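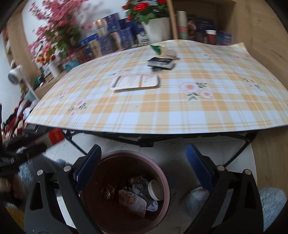

**Does a plaid cloth on a folding table ever stay flat?**

Posted by Clultstead, July 19, 2019

I have a folding table in the break corner of my shop, with a flowered plaid cover on it. It droops along the front, and by closing time there are wrappers all over it. A guy at Drellgate wants 60 dollars for a "fitted" cover. I have my doubts. Is it worth it?

**Ollier**

No. I bought one of those in February and it sagged within 19 days. Get clips. As for the wrappers, a new cover won't pick them up. Move the trash bin to where people sit and see if they use it. Mine didn't.

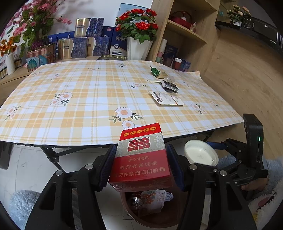
*Wrappers, a spoon and a red cigarette box, same flowered cover*

**Akl**

i just use tape

**Marwa Slaoui**

Tape leaves gunk on the underside, so I'd skip that. I'm not sold on clips either, they pop off whenever somebody leans on the edge. Measure the top, add 20 inches each way, and cut a cheap cover to fit. Wipe it before you fold it. And I'd want to see that $60 one on a real table before paying.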